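**Can they take the bin out yet?**

February 5, 2020

I promised back in July that I'd come back to the question a fair few of you keep sending in, the one about when a machine is going to do the tidying up for us, and I'm sorry it has taken me this long. Part of the trouble is that every time I sat down to write it I got distracted by some lovely new clip of a robot folding a tea towel, and then I'd watch it again and notice the little note in the corner saying the whole thing had been sped up, and off I'd go to find out by how much, and that would be the evening gone.

So let me start with what we do have. The dishwasher is a robot, as far as I'm concerned, and so is the washing machine, and they are both marvellous because they make us do the awkward bit. You carry the plates over, you scrape them, you work out which way the big bowl has to lean so the arm can spin, and the machine takes over once everything is exactly where it likes it. Factories do the same on a grander scale. My first job was on the packing line at Drurnex, and the big orange arm at the end of the line could lift a full carton all day long without a grumble, but if a carton arrived a hand's width out of place it would stop dead and flash its light until one of us walked over and gave it a nudge. I got very good at nudging!

A house is all cartons a hand's width out of place. You put a paper cup down wherever there's a gap, the bag in the bin has slipped on one side, the tissue is scrunched up differently from the last tissue. We don't think of clearing a table as skilled work, and I'd say it is one of the most skilled things most of us do before breakfast. Your fingers know how hard to squeeze a paper cup before your head has got involved at all.

The approach I find most hopeful at the moment is a very homely one, where a person holds the gripper in their own hand and does the chore with it, over and over, so that a machine can learn from the recording. There's no clever arm attached, only two jaws doing the job that a thumb and finger would do. It's small, everyday rubbish on a tabletop, and it's every bit as fiddly as it sounds.

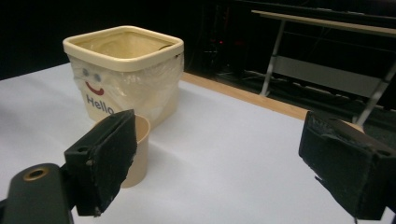
The same sort of job, with a gripper in each hand:
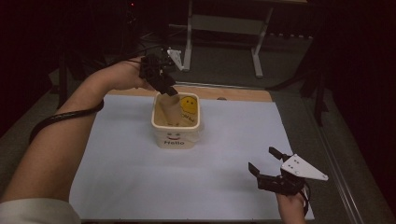 I had a go with a pair of hand-held jaws myself last winter, at an open evening at Brata, and I can report that I was dreadful. They asked me to pick up an empty paper cup and put it in a little tub, which I would normally do without looking, and I crushed the first one and chased the second one across the table like a cat with a cork. What I missed most was feeling. You can see where the jaws are, but you can't feel the cup start to give, and you find yourself leaning over and peering at it from the side with your tongue out. By the end of the evening I'd improved to the point where I could do it slowly, and I came home with a good deal more sympathy for the robots.

It also cured me of being impressed by numbers on their own. The handout from the Brata evening said their practice rig had managed 95 tries out of a hundred with one kind of cup, and I thought, well, that's nearly all of them. Then I did the sum for our own kitchen on the tram home. If we handle 40 bits and pieces in an evening (and with the grandkids over we'd beat that easily), the machine would be dropping two of them, every night, and one of those would have gravy in it. A helper who dropped two things a night wouldn't be asked back. The same handout said the rig had been shown 2115 recorded goes at the job, and that swapping to a cup of another colour had set it back further than anyone had hoped.

Mind you, I don't want to be gloomy, and on the shop floor things are a good bit further along. Dijkstra have a sorting bench that picks small parts out of a mixed tray, and it runs through the night with one person keeping an eye on it. It works because the tray is always the same tray, the lamp is always in the same spot, and there's no dog. When people ask me why a machine can sort brackets at three in the morning and can't put my socks away, that's the answer I give, and I usually have to give the dog bit twice.

For the home, I'd put money on the dull jobs that happen in one place. Something that sits by the sink and loads the dishwasher would suit me beautifully, and I'd happily keep the bench clear for it. Something that wanders through the house picking up after everyone is another matter, and I think I'll be well and truly past caring about socks by the time it turns up. There is a gadget called the Drivel on sale now for $149, a little motorised lid that opens when you wave at it, and three of you have written to ask whether it counts. I bought one. It opens when I wave at it, and also when I reach for the kettle. I've grown fond of it, but somebody still has to pick up the rubbish and somebody still has to change the bag, and in our house we've been arguing over who that is for a good many years now.

If you've got a chore you'd hand over tomorrow, do write and tell me which one, and tell me what's awkward about it as well, the more detail the better. I've had a wonderful letter already about fitted sheets that runs to four pages, and I'd like to print as much of it as I can squeeze in next time.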